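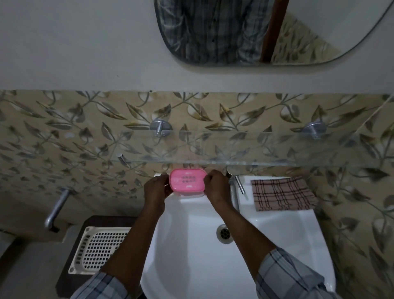

Bathroom set, washbasin position: soap dish held in both hands below the glass shelf.

Demonstration Working Group
Minutes of the meeting held in April 2023

Present: Kirsty Whitcombe (chair), Uldis Kalniņš, Toàn Lương, Agnese Dzene (minutes)
Apologies: Shabnam Butt

1. Minutes of the previous meeting
Agreed as a correct record, with one change. Under item 4 "joint torque" should read "joint position". Torque is not logged on the Dredia arms at present.

2. Matters arising
The spare leader handle for the Dredia pair has been delivered and fitted. UK reported that the backlash in the old handle was in the wrist coupling and that recordings made with it in January should be kept apart from the main set until he has compared them. Carried forward.

3. Bathroom tasks: demonstration by hand
TL went through the task sheet for the washbasin. The soap dish is the main object at this position. It is pink plastic with a lid pierced by rows of small drainage holes, and the demonstrator holds it by the two ends. KW asked whether a one-handed grasp should be allowed. TL said the arms cannot close over the long side of the dish without covering the holes, and the lid would then be lost to the wrist view. Agreed that the end grasp stays as the standard for this object and that one-handed attempts are labelled separately.

The glass shelf was discussed at length. From the head view its front edge is only a thin pale green line, and depth readings on the pane are unreliable. UK would prefer a strip of tape along the edge. AD was against this, on the grounds that a shelf in a real home has no tape on it and the policy would learn the tape. It was agreed to leave the shelf unmarked and to use the two round chrome brackets as the reference for its height.

The mirror at this position picks up the demonstrator's shirt. TL has masked the mirror area in one batch by hand and found it slow. UK will look at a fixed mask for each session, to be drawn once after the head view is set. Patterned sleeves were also raised. The hand tracker has lost the wrist on checked cloth before. KW asked for sleeves to be rolled clear of the wrist in every session, with the forearm bare at least as far as the first marker point. No rule on shirt colour was adopted.

The folded towel on the right-hand ledge of the basin is to be treated as a fixed object for the soap dish task. A towel task will have its own sheet.

4. Remote control
UK reported on the link to the second site. Control now runs over Ultel and the delay is steady enough for free movement. Contact is still poor: operators push too hard when placing an object against a wall or rim, and stop late. The force limit will be lowered for all placing steps. Toàn and Uldis to try the washbasin task by remote control with the lower limit before anyone else is trained on it.

KW asked that remote recordings carry the operator's initials in the session header. At present only the station is stored.

5. Data and replay
Hand demonstrations are converted to arm paths in Minov. The converter fails where both hands leave the head view together, and it fails silently. AD proposed that such sections be cut and the recording split in two. Agreed.

Replay of converted paths on the Moon base was put off. The base sits too low for the basin rim and needs the taller column. SB had sent a note before the meeting to say that the column is on order with no delivery date.

6. Actions
UK: compare January recordings, old handle against new.
UK: fixed mirror mask, draft for comment.
TL: amend washbasin task sheet (end grasp, bracket reference, sleeves, towel).
TL and UK: remote trial with lowered force limit.
AD: operator initials in session header; split rule in Minov.
SB: delivery date for column.

7. Any other business
AD asked for session notes to be typed up on the same day. Two sets came in by hand and could not be read.

8. Next meeting
To be arranged by KW once the remote trial has been run.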